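House rules for a shared robot cell
4/14/18

I promised Nafula Kimaro I would write down the rules we use at the Arstead bench. We have 17 of them on the door. These are the ones people ask me about.

First, a button is a button. If it is red and shaped like a mushroom, treat it as a stop, even if you are told it's only a task prop. Luzius Widmer would like a tag on every prop button, and I agree with him. A visitor should not have to guess which one is wired.

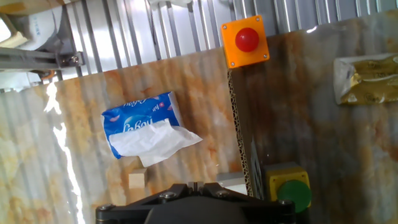

Second, write down the layout before the first run. Buttons, panels, blocks, packets, all of it goes in the log with your initials. We use a plain notebook from Skevetti. Someone once moved a panel over lunch in October and we lost a day of runs to it.

Third, keep cables out of the reach of the fingers. Tape them or route them behind something. If a cable has to hang, put it in the log and keep the speed down. 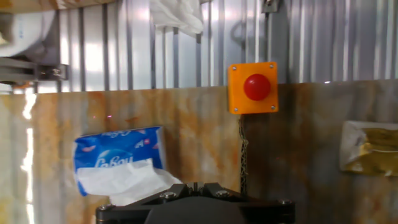
Red button on the orange box, with the cable hanging from it.

Speed is the rule that gets the most complaints. With a person inside the tape line we stay at 20 percent or lower. Nanna Bjarnason thinks that is too slow for teaching, and she may be right – but it stays until we have a proper risk assessment on file. The old Bainbridge manual from 1997 was stricter than we are.
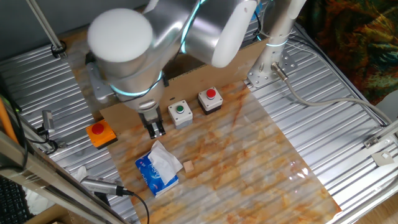 Fourth, know which view you are working from. The wrist camera shows very little of the rest of the bench, so check the side view before you start a move. Look with your own eyes too.

Fifth, fix printed markers flat and don't touch them afterward. If one gets bumped, stop and check the calibration again. 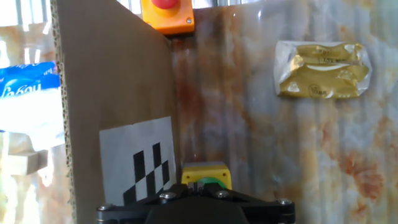 Soft items such as tissues get replaced when they tear. Melina Politis keeps the spares in the cabinet by the sink. Sign for what you take.

I still need to write up the rule on working alone. Comments are open if yours is better.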